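The captain of the Trilcombe women's ultimate team had just come back from practice when we spoke. Her side finished fifth at the Grernby tournament in August, one place higher than last year, with a squad of 10.

"Ten is thin for a two-day event," she said. "We played six games, and by the last one I was calling subs based on who could still run."

The team lost its opener to Iltov by four points. She put that down to the wind and to a zone defense they hadn't practiced against. 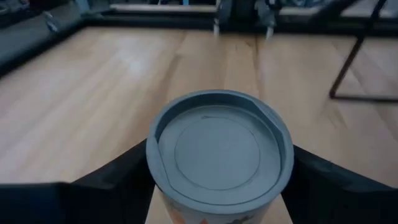 "We kept throwing over the top and it kept hanging up there," she said. "At halftime we agreed to go short and be patient. We won the second half, but it was too late."

Things went better against Jafri on the second day. Trilcombe led from the third point and never gave it back - a result she called the best of the season.

The drive to Grernby is 335 miles each way, and the club raised $2,857 over the summer to pay for vans and entry fees. She would like to enter two tournaments next year, if enough players commit by spring.
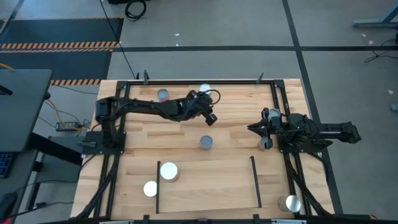 Silver can with a white lid on the wooden tabletop.

Asked what the team will work on this winter, she did not take long to answer. "Zone offense. And we need more handlers. I can't play every point again."

Indoor practice starts next month.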